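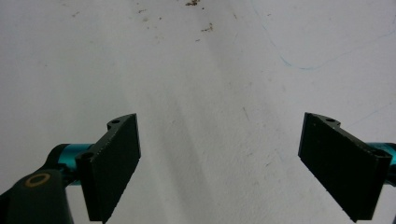
4. Surface Tone and Reported Eye Comfort

The questionnaire asked workers about the surface they looked at most during a normal shift, leaving aside screens. For most people in both towns this was a table or a bench top. We had expected the answers to follow the light level in the room. They did so only in part, and the tone of the work surface accounted for more of the difference between rooms than we had planned for when the study was designed.

We visited 64 workrooms in Utberg and Besham. The sample took in sewing rooms, small print shops, dental labs, framing shops and the back rooms of repair businesses. Offices were left out. Each room was visited once during working hours, and the person in charge was asked to leave the lamps and blinds as they would normally be. Where a room had several work surfaces, we used the one that the largest share of staff named in the questionnaire.

Surface tone was coded by eye against a printed gray card and placed in one of three groups: light, middle or dark. The flat, pale gray-white surface in Figure 3 is in the light group. Hue was noted but not used in the analysis. Very few surfaces had a strong color, and those that did were almost all green cutting mats that covered only part of the table. In those rooms we coded whichever of the two, mat or table, lay under the hands during the task named by the worker.

Gloss was recorded separately. A coder stood at the worker's usual position and noted whether the shape of a lamp or window could be made out in the surface. This is a crude test, and it depends on where the coder stands, but it can be done in a working room without moving anything. A gloss meter was tried in the pilot and dropped. Several shop owners did not want an instrument set down among unfinished work, and the readings from worn surfaces changed a good deal over short distances.

4.1 Light surfaces

Workers at light surfaces reported better comfort than workers at dark ones when the room was dim. This held in both towns and in every type of business with enough rooms to compare. Sewing room staff gave the clearest answers. Many of them wrote that dark thread was easy to find on a light table, and that a dropped pin could be seen without bending down. Staff in framing shops mentioned dust. On a light table it had to be looked for, and some framers kept a dark sheet nearby for checking glass.

The pattern reversed in bright rooms. Where the main window faced the worker, light surfaces drew more complaints than any other group, and the complaints were mostly about late morning. Words such as "washed out" and "tiring" were common in the free-text answers. Several people had dealt with the problem on their own by laying brown paper or a towel over part of the table. We did not ask about this in the questionnaire, so the practice is probably more common than our notes suggest.

Gloss made the result stronger in one direction only. A glossy light surface in a bright room was rated worse than a matte one. In a dim room there was no clear difference between the two.

4.2 Middle and dark surfaces

Middle tones were rated evenly across the range of room light. They were seldom named as a source of trouble and seldom praised. Most of the surfaces in this group were older tables with no finish left on the working side, and it is hard to separate their tone from their age. People who had used the same bench for many years tended to rate it well whatever it looked like.

Dark surfaces were the smallest group. They were found mainly in dental labs and print shops, and in many cases had been chosen by a former owner. The main complaint was lost contrast with dark tools. One print shop in Besham had marked the outlines of its tools on the bench in white paint, and the staff there rated the bench higher than any other dark surface in the sample. We kept this room in the analysis but note that it has a visible effect on the group average.

4.3 Lamp position

Most rooms had at least one task lamp in addition to the ceiling lights. Lamps on the side of the writing hand were linked with lower comfort, as earlier work on desk lighting would lead one to expect, and the link was stronger for fine work such as hand sewing. It was weaker for people who stood. Standing workers shift their position often and can move out of their own shadow with little effort.

In the light group, lamp position mattered less. A pale surface sends a good deal of light back up toward the underside of the work, and this fills in shadows that would be deep on a dark bench. We think this is the main reason that workers in dim rooms prefer light tables, but the study was not built to test it. A test would need the same room and the same task with the surface changed, and only four of our rooms had replaced a table recently enough for staff to compare the old one with the new.

4.4 Coding and agreement

All rooms were coded by two people working apart. Anqi Tian wrote the code book and trained the second coder during April, using rooms that were later left out of the sample. The code book was fixed on 6/24/26 and was not changed after that. Disagreements over tone were nearly all between light and middle, and most concerned surfaces with heavy wear, where the area under the hands was darker than the rest. We coded the worn area.

Gloss gave more trouble. The coders differed most often in rooms with changing daylight, and in these rooms the later visit usually produced the lower rating. We report gloss as a secondary measure for this reason.

The questionnaire was returned by over 100 workers. Return rates were higher in Utberg, where the forms were handed out in person, than in Besham, where they were left with the owner. Owners who worked at the bench themselves were allowed to answer. Leaving them out does not change the direction of any result in this section, though the difference between light and dark surfaces in dim rooms becomes smaller.

4.5 Limits of the surface data

Tone was coded only once per room, and no allowance was made for seasonal changes in daylight. A room coded as bright in early summer may be dim for much of the winter, and the answers we collected may partly reflect what workers remembered from other months. The questionnaire asked about "a normal shift" and did not name a season.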